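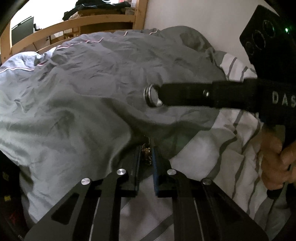
Chain at the finger tips over the gray comforter, bunk bed site, June.

Notebook, handheld gripper, bedding and small objects task. Skerkville apartment.
Last updated: June, 16:40

Problem of today: the gripper does not let go of the chain. I write it down in detail now, while I still remember the order of things, and also because I think we have a small safety matter inside the bigger annoyance.

The task is simple on paper. Small object lies on soft bedding, the operator closes the two fingers on it, lifts it, moves it to the side, opens. We did this with a cap, an eraser and a key without trouble. With the thin gold-colored chain we got a fault that I first believed was software.

What happened, from the log and from my own notes:

09:50. Started with the chain on the comforter. First grasps are fine. Chain bunches between the pads and goes up with the fingers.
10:25. First bad release. Fingers opened to the normal width, but the chain stayed hanging on the left side. The operator shook the tool and it dropped.
10:40. Same again, and this time the position reading was wrong by a few millimeters after opening. I did a re-zero and we continued. This was my mistake, I should have stopped.
11:15. On closing, the left finger stopped before the right one. Motor current went up and stayed up. The overload trip on the Clovness driver board should act after 300 ms. It did not act. The operator let go of the trigger and the current stayed high for a moment more. I pulled the plug.

When I touched the motor case it was too warm to keep a finger on it. I do not have a proper temperature value, the sensor is on the board and not on the motor. We should change this.

Cause, the mechanical part. I took the left finger off on the table. Two links of the chain had gone in behind the pad, at the lower corner where the glue has lifted. The slot there is very small, I can just push a piece of paper in. A key or a cap will never find it, but a thin chain does. When the finger closes, the links are pressed between pad and finger body and work like a wedge. One link was flattened. The chain was bought for the tests, so no harm.

There was also gray fluff at the pivot pins, from the comforter I think. Not much, and the joints still turned freely by hand after I took it out with tweezers. I don't believe it is the cause but it will be a cause one day if we keep working on blankets and never look.

Cause, the electrical part. This is the one I like less. The trip threshold was set to 80 percent of stall. I was sure it was lower. I looked in the config history and we raised it in the Riseo branch for the heavy mug tests, and it came over to this tool with the merge. With the wedge, the motor was sitting just under the threshold, so from the view of the board everything was in order. The timer never started. So the board did what we told it, and the fault is ours.

Why the current stayed after the trigger was released I do not understand completely. I have one idea - the open command waits until the close command has reported finished, and with the finger blocked the close never reports finished. It has then to run into its own timeout. If that is right, it is bad, because a person's fingertip in the same place would be held for the same time. The force is not very high, but I would not want to explain it to somebody.

Tried in the afternoon, on the bench only:
- Threshold back to the old value. Blocked the left finger with a rubber piece. Trips every time.
- Same block with the raised threshold. No trip in almost 100 attempts. So the failure is repeatable, good for us.
- Open command sent in the middle of a blocked close. Opens late, as in the morning. Not fixed.
- New pad glued on the left finger, with a thin bead at the lower corner. Let it stay overnight. The right pad looks all right but I will do it too.

I counted the cycles on the old left pad, it had 215 since the last change. The sheet from Probert gives no number for the glue, only for the pad material. I have asked them.

Until the late opening is understood: no chain, no string, no shoelaces with this tool. Other hand stays away from the fingers when power is on, also for "only quickly moving the blanket". The plug must be within reach of the operator, this morning it was behind the chair and I had to climb.

Open points
- Release must interrupt a close at once. Look at the command queue first, then at the driver.
- Config values for each tool in a separate file, so a merge can't carry them over.
- Temperature sensor on the motor case. We have two in the drawer, one has a broken leg.
- Check the pad corners before each session, with the paper strip.
- Re-zero more than once in a session means stop and look. I put this on the lid of the case with tape.

The runs after 10:25 I marked as bad in the log. The ones before it I keep for now, but I want to compare the finger position with the older runs first, in case the pad was already lifting at the start.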